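Bottle top collection moves to Gallagher Hall after record summer

24 September 2022

A bottle top collection that began with one jar on a shop counter in Revville has moved into a room of its own at Gallagher Hall, where the tops are being sorted by colour and print before they go for recycling.

The collection is run by Laine Jaunzems, who took it over two years ago from a neighbour. Until this month the sorting was done on her kitchen table, with the sacks kept in the hallway and, when that filled up, on the stairs. The hall has now let her have the small side room free of charge until the spring.

Tops come in from 26 drop-off points across the town. Most are shops and cafes, along with the library, the swimming pool and both primary schools. The busiest is Musix, the instrument shop on Nadier Road, which handed in 81 kilos between the start of the year and the end of August. Staff there keep a tub by the door and swap it for an empty one when it is full.

In all, 377 kilos were collected over the same eight months, more than in the whole of last year. Ms Jaunzems said the warm weather had a lot to do with it.

"People drink more water when it's hot and they buy it in bottles," she said. "I'd sooner they filled one up from the tap, but if they're going to buy it then I'd like the top."

Tops are tipped out on a white table, checked one at a time and dropped into the right tub. Plain ones go quickly. Printed ones take longer, as the firm that buys them pays a lower rate for heavy ink and wants them kept apart from the rest.

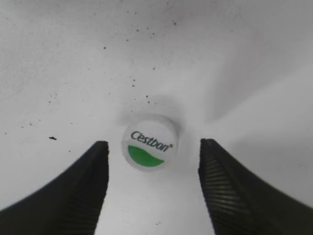 Milk bottle tops are the most common by some way, followed by those from fizzy drinks and then water. The flat sports caps with a flip-up spout have to be pulled apart first, which Ms Jaunzems described as the worst job of the lot. Metal tops, corks and the pumps from soap bottles are not wanted, though they turn up in most sacks.

Anything unusual is set aside for a display board that will hang in the hall entrance from next month. It will hold 789 tops, each with a different print or shape, and shows drinks brands from well outside the area. Many were brought home by people who had been abroad on holiday or for work, and others have been posted by relatives. Ms Jaunzems keeps a notebook with the name on each top and, where the giver knew it, the town it was bought in.

"I don't read half the languages," she said. "I copy the letters down as best I can and someone usually puts me right."

Duplicates from the display are not kept. Once a print is in the notebook, any further tops of the same kind go in with the recycling.

The money raised goes towards new play equipment at Gallagher Park, behind the hall. The rate paid for mixed plastic tops is low, and Ms Jaunzems said nobody should expect a climbing frame out of it. The first payment bought two replacement swing seats, which were fitted in the summer. A third seat and a new chain are next on the list.

The side room has a sink, so the tops can be washed in the same place as they are sorted. Sticky ones have been a problem in the past, and one load was turned down last year for having too much dried juice in it. People dropping tops off are asked to rinse them first and to let them dry before bagging them up, as damp ones go mouldy in the sack.

The table is wiped down and cleared between sacks so that colours from one batch do not get mixed with the next. 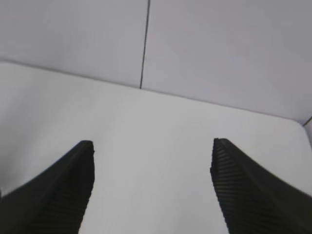

The white sorting table at Gallagher Hall, clear of bottle tops.

The room was last used to store chairs, which have gone to the loft. It has been given a coat of paint and a second light. There is still no heating, and sorting may have to move to the main hall on the coldest evenings if the room cannot be kept warm with a plug-in heater.

Two sorting sessions a week are planned, one in the morning and one in the early evening. Anyone can come along and there is no need to book. Children are welcome with an adult, but under-fives are asked to stay away from the tubs as the smaller tops are a choking risk.

Ms Jaunzems is also looking for someone with a van. The full sacks are not heavy but they are bulky, and it now takes her five trips by car to get a load to the depot. The next load is due to go once the white and blue tubs have both been filled, and she hopes that will be in the next few weeks.

Clean plastic tops of any colour can be left at any of the drop-off points or in the blue bin outside the hall's side entrance. Large amounts, such as those from offices or events, should be taken to the hall during a session. Tops should be loose in a bag or box, with any card liners taken out. A full list of drop-off points is on the noticeboard at the hall and in the window of Musix.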